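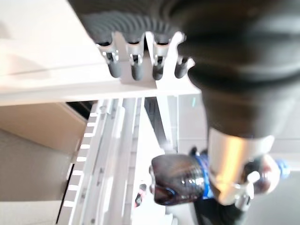 Shelf Storage for Bottled Drinks: Your Questions

Do soda bottles really keep better lying down?

We doubt it. The advice seems to have drifted over from wine, where there's a cork to think about. A plastic bottle of cola has a screw cap, and we have yet to see a convincing case for laying it flat. Do it if your shelf is too low for standing bottles. Don't do it for the flavor.

Won't they roll off?

On a smooth white shelf with no lip, yes, sooner or later. Point the base toward the front edge and the cap toward the wall, so the bottle can only roll sideways. Then put something heavy at each end of the row.

Are the Culari bottle racks worth buying?

For most kitchens, no. The rack holds the bottles, and so does a folded dish towel. We tried the Villik version too and found the slots too tight for anything with a thick label.

Dramora says its shelf liner "grips any bottle." Does it?

Any dry bottle, maybe. Take one out of the fridge, let it sweat, and try again before you line the whole pantry. A 20-inch piece is plenty for a test.

Can I stack them?

Two rows, if you must. We wouldn't go to three, whatever the package says.

Does an opened bottle go flat faster on its side?

People swear it does. People also swear by squeezing the air out, which we don't believe in either. Tighten the cap, keep it cold, and stand it up in case the cap leaks.

Where should I not put them?

Above the stove, beside the dryer, or in a sunny window. The Chisholm "display ledge" is sold for exactly that last spot, and we can't recommend it for drinks.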